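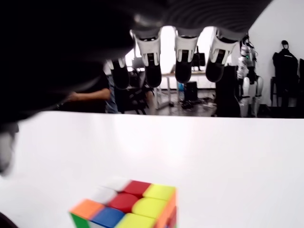
Sostus Opens Hand Service Program to Outside Labs

HENSTEAD – January 30, 2026 – Sostus, which repairs and sets up robotic hands for research groups, will take in work from outside labs under a fixed service plan. Until now the company's Henstead shop has looked after only the hands it installed itself.

The plan covers four-finger and five-finger hands and is built on a service interval of 1,000 operating hours. At each service, a technician removes the finger shells, checks the tendons for fraying, cleans the joints and replaces the fingertip pads. The wrist cable is tested under load and swapped if the signal drops at any point in its travel. A full service has 56 steps, and the customer gets the signed sheet back with the hand.

"Pads are what people notice, but the wrist cable is what usually stops them working," said Padmavathi Joseph, service manager at Sostus. "It gets bent every time the arm turns. We would like to see it on the bench before it fails."

After reassembly the hand goes back on an arm over a white table for calibration. Each finger is driven to its end stops, the zero positions are stored, and the wrist camera is lined up with the palm. The technician then runs a set of handling checks with small objects, among them a Rubik's cube, whose flat faces and colored stickers make it easy to see in the camera image. A hand that drifts from its stored zero during the checks goes back to the bench.

Bikine, a research company that tried the plan ahead of release, sent in hands from two of its cells starting in June. "We had been doing it ourselves between projects, so it got done late," said Ajith Bhat, who runs the Bikine lab. "Our fingers came back matched to each other – the old ones closed at different speeds and we had been correcting for it in software."

Spare parts are held at Henstead. The parts list runs to 169 items, including shells, pads, tendons, knuckle screws and cable sets. Labs that prefer to do their own work can order from the list and request the calibration procedure at no charge.

Hands should be shipped with the wrist adapter attached and the fingers open. Controllers stay with the customer unless a fault has been logged.

Bookings are open now. Contact: Muthu Rodrigues, Service Desk, Sostus, Henstead.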